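Changing the finger pads, and what I do afterwards

I changed the pads on the grippers again in December, which makes it the third time since we set up the two-arm table at Trekura. I wrote nothing down the first two times and had to work it all out again, so I'm putting the steps here where I can find them.

The pads are the green and black ones from Dostari. They slide onto the fingers and are held by a small screw from behind. Over time the inner face goes shiny and thin plastic starts to slip. Kasun Herath keeps the log, and he had 178 hours against the old set when I took them off. The set before that lasted longer, but we were mostly picking up cardboard then.

Before touching anything I park the arm low over the table, power it down at the controller and wait for the joints to lock. Then I take the pads off one finger at a time, never both. If both come off together it is very easy to put the linkage back a notch out, and the fingers close crooked. I did that the first time and spent an afternoon on it.

While the pads are off I go round the linkage screws. They work loose, the lower ones more than the upper. Nip them up until the play goes and stop there. Too tight and the gripper stalls before it is fully closed. I put a dab of thread lock on any that turn easily, and leave it overnight.

After that comes the opening width. Ours is set to 68 mm between the pads, and new pads are a bit thicker than worn ones, so it needs zeroing again. Close the fingers on nothing, set that as zero, open them, measure with callipers, repeat. It took me four goes this time.

Then I put things on the table and try them. 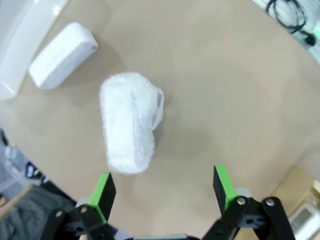
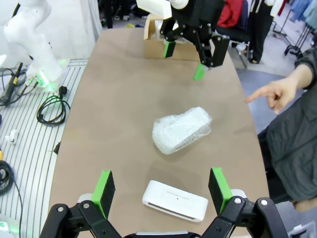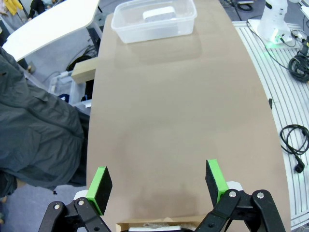
Wrist camera views of the table with the grippers open.

Bubble wrap is the item I care about most. It squashes, so the force setting has to be lower than for a hard case, and if the pads aren't parallel it twists as it comes up. I ended up at 34 per cent force, down from what we had on the old pads.

The last job is the cable at the wrist. Nusrat Mridha noticed it rubbing on the casing at full rotation, so I moved the clip back 17 mm and ran the joint slowly from one end to the other, watching the slack. It clears now, though I'd like a softer cable there.

Spare pads are in the drawer under the controller, along with the thread lock and the short hex key. Please put the hex key back.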